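The Leltano Day Camp is a summer program for children and young teenagers in the town of Leltano. It is run by Stutudora, a nonprofit youth organization, and meets on weekdays in a former elementary school on the east side of town. The camp is best known for its food weeks, in which each group studies the dishes served at one kind of local fair or harvest supper and then cooks them.

Stutudora opened the camp with a single group of 18 children, all from the two neighborhoods nearest the school. Meals were cooked in the old cafeteria kitchen, and the gym was used on rainy days. The organization later took over the upstairs classrooms as well. Campers are now placed in one of 3 age groups, the oldest of which is for students entering seventh or eighth grade.
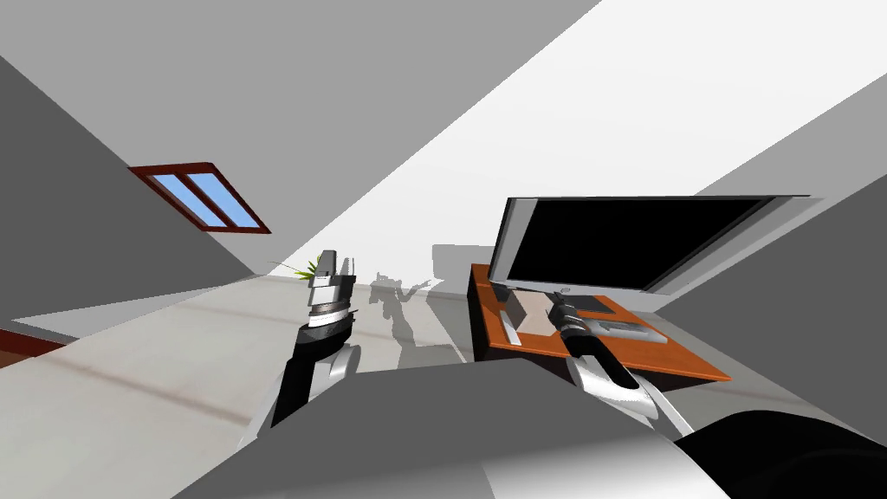

Program and activities

A camp session lasts two weeks. Mornings are given to the main theme, and afternoons to swimming, crafts and field games. Swimming takes place at the Jerier municipal pool, a short bus ride away. Campers who do not swim stay at the school with a counselor and may join the garden group, which grows beans, squash and herbs for the kitchen.

The second session ends with a supper for families, known as Gashaw Night after the street on which the school stands. Each age group prepares one course. The oldest group also writes the menu cards and serves the tables – a custom that dates from the second summer of the camp.

Staff

Counselors must be at least 16 years old. Those under college age work as junior counselors and are paired with an older staff member. All staff attend a training week before the first session, covering first aid, kitchen safety and bus procedures. Total enrollment is limited to around 30 campers per age group.

Off-season use

The camp does not operate during the school year, apart from a one-day cooking workshop in November. The kitchen is rented to community groups on weekends, and the garden beds are lent to nearby residents from fall until spring.

This article was last updated on May 26, 2022.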